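Home About the Practice Group Guidance Gallery Training Publications Contact

Good Practice in Two-Arm Tabletop Work: Gallery

August 23, 2021

The Turnasdale Practice Group maintains a common set of rules for tabletop handling with two robot arms sharing one work surface. The rules apply to simulated cells first and to physical cells second. A task that has not been reviewed in simulation may not be scheduled on hardware at either the Turnasdale or the Stekcombe site.

This gallery accompanies the third issue of the Onel Guidance on Shared Work Surfaces. It is intended for staff who prepare scenes, write task scripts or sign off on results. The full text of the Guidance remains the only binding version. Where a note on this page appears to differ from the Guidance, the Guidance applies.

1. Start positions and clearance

Both arms begin each run with the grippers raised clear of the table surface and of every loose object. A run that opens with a gripper already in contact is void and must be repeated from the start. The minimum clearance at the start of a run is 30 mm, measured from the lowest point of the fingers to the highest point of the nearest object. 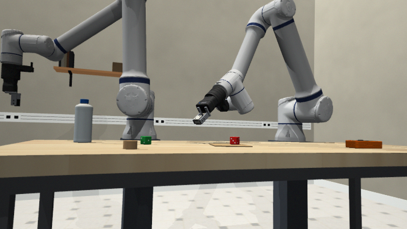 Clearance is checked by the scene file and again by the reviewer. The second check was added after the December review, when it was found that several scene files had been copied from older tasks with the clearance value left blank. A blank value is now treated as a failure, and the run will not load.

Only one arm may enter the shared zone at a time unless the task sheet states otherwise. The shared zone is marked in the scene file and is not drawn on the table. Script authors should request the zone, wait for the grant, and release it as soon as the arm has left. Holding the zone while an arm is idle is the most common fault recorded by reviewers at Stekcombe.

2. Objects on the table

Objects are taken from the approved list -- currently 66 entries -- and placed by the scene generator. Manual placement is permitted for demonstration only. The following points apply to every scene:

Tall objects such as bottles may be placed upright or on their side. The task sheet must state which orientations are allowed.

Dice and cubes of similar size may appear together if they differ in color. Two cubes of the same color may not be used in a task that names its target by color.

Flat items, including boards and sheets, count as objects. They are not part of the table and must be entered in the scene file with their own thickness. Reviewers at both sites have returned scenes in which a thin board was left out of the object list.

Handheld devices are to be treated as fragile, in simulation as on hardware. The grip force limit for this class is 8 N. The limit may not be raised for the sake of a higher success rate.

No scene may place an object so that any part of it extends beyond the edge of the table.

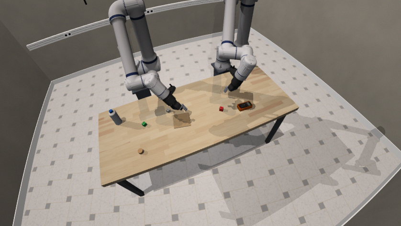

Simulated cell with small items laid out on the table, among them a green cube, a red cube and an orange handheld device.

3. Views and review

Each scene submitted for review must include at least 2 views from clearly different positions. A single view is not accepted, as an arm can hide an object or a contact point from the reviewer. Shadows are to remain switched on. Scenes rendered without shadows have been harder to judge for height above the surface, and reviewers may return them without comment.

Walls, floor and fittings in the simulated room should be kept the same across a series of runs. Changes to the room are allowed in a separate series, which must carry its own number.

The Hubmann checklist is completed by a person who did not write the task script. It covers start positions, zone requests, object entries, force limits and the final resting place of each object. The completed checklist is stored with the scene file -- not in personal folders -- and is kept for as long as the scene remains in use.

4. Use of this material

Material on this page may be used for internal training at the Turnasdale and Stekcombe sites. Staff preparing slides should cite the issue number of the Guidance. Requests to add an object to the approved list should be made on the Onel change form, with the dimensions, mass and surface type filled in. Incomplete forms will be returned.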